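Home | Kitchen | Laundry | Workshop | Travel at Home | Contact

Print this page | E-mail to a friend

Getting Your House Ready for a Long Trip Abroad

By Wai-kit Tse

When my wife and I first started taking longer trips, I spent weeks reading up on the country we were going to, its rivers and its food and its bus timetables, and gave hardly a thought to the house we were leaving behind. We came home from 44 days away to a refrigerator I would rather not describe. I have kept a list ever since, and friends keep asking me for it, so I've finally typed it up (with apologies for the rambling, I do love this subject!).

Start with the refrigerator

Two weeks before you go, stop buying anything that spoils and cook your way through what you have. Soups and fried rice are wonderful for this. If you'll be gone more than a month, empty the refrigerator completely, unplug it, wipe it down with baking soda and warm water, and prop the door open with a rolled towel. Put a second towel on the floor in front, as there is always more water in the freezer than you think.

Drains and water

Shut off the main valve if you're able to, then open the kitchen faucet to let the pressure out. Pour a cup of water down every drain, even the one in the basement, and follow it with a spoonful of cooking oil. The oil floats on top and slows the drying, which keeps the sewer smell out of the house.
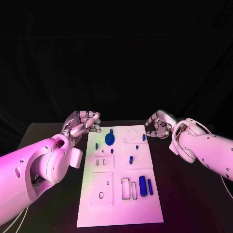
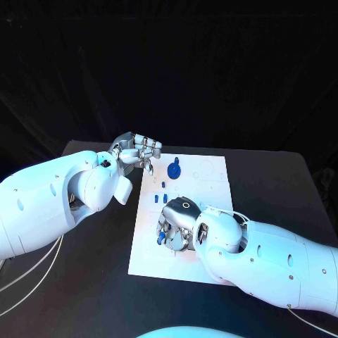

Closets and suitcases

Wash everything before you store it, even the sweater you wore only once. Leave the closet doors open a few inches for air. I pack my suitcase the night before and weigh it on the bathroom scale, first myself alone and then myself holding the bag. Mine once put me at 176 pounds on the first go, and I blamed the scale.

Roll your shirts, tuck socks inside shoes, and keep a change of clothes in your carry-on. We once waited three days for a bag in Oralholm and I was very glad of that spare shirt.

The kitchen when you come back

Leave yourself one easy supper. Ours is dry noodles, a can of tomatoes and a jar of olives, set out on the counter where two tired people will find them. Run the faucets for a few minutes before you drink anything, and give the refrigerator 12 hours to get properly cold before you fill it.

The suitcase goes out on the porch to air overnight, wheels wiped and zippers open.

97 shares | 12 comments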